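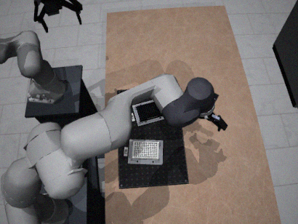

How to re-oil a wooden table

An oiled tabletop needs a new coat once or twice a year. I do mine in January, when the heating has dried the wood out. Plan on an evening, then leave the table alone overnight.

What you need

Hardwax or Danish oil (I use Prendach clear)
Sandpaper, 120 and 180 grit
Lint-free cotton rags
Dish soap and water

Steps

1. Wipe the top with a little soap in warm water. Rinse the rag, wipe again, and let the wood dry for a few hours.

2. Sand with 120 only where there are rings or rough spots. Go over the whole top with 180, always with the grain. Vacuum up the dust.

3. Stir the oil. Pour a small amount on the wood and spread it thin. A 286 ml can covers my table twice.

4. Wait 15 minutes, then rub off everything that hasn't soaked in. Any oil left on top will turn sticky.

5. Repeat the next day if the surface still looks patchy.

Lay used rags flat outdoors to dry before throwing them away. Balled-up oily rags can catch fire.

Keep hot pans and wet glasses off the table for a week.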